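Print this page | E-mail this page

Ticket 947: Saren stops short of pillow and holds
Site: Vamia, front lounge
Status: open (again)

Reported: Saren is asked to pick the pale pillow up off the carpet and put it on the sofa. It drives up, raises both hands and stays like that until the task timer runs out at 500 seconds. No fault code. The log says "approach complete," which is one opinion.

Tried so far: restarted the arm controller, recalibrated both wrists, reloaded the Brosov grasp package. Ran the task 11 times. It froze on every run, always with the same great dignity.
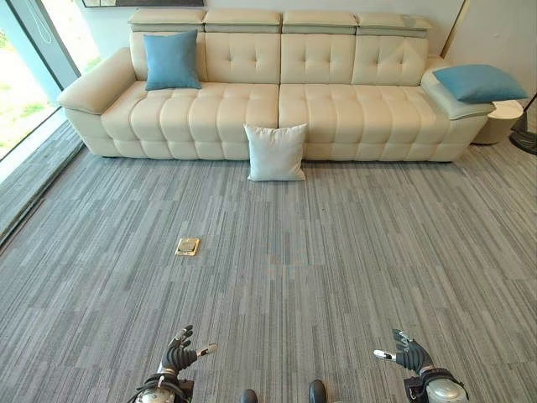
Page last changed: Nov 10, 2025

The hold point is well back from the sofa, with the brass floor outlet still ahead of it and a bit to the left. Fothergill support thinks the shiny lid reads as a hole in the floor, so the base refuses to go on and the arms, which were never told, get ready anyway. The drop-off filter was tightened in the October update. The release notes call this "improved confidence."

Workaround: mask a patch 30 cm across over the outlet in the floor map. Not yet tested. Until it is, keep the e-stop within reach and don't step between the hands and the sofa while the timer is running. The arms are still live during a hold, however thoughtful they look.

Next: send the depth log to Fothergill. Leave ticket open.

Print this page | E-mail this page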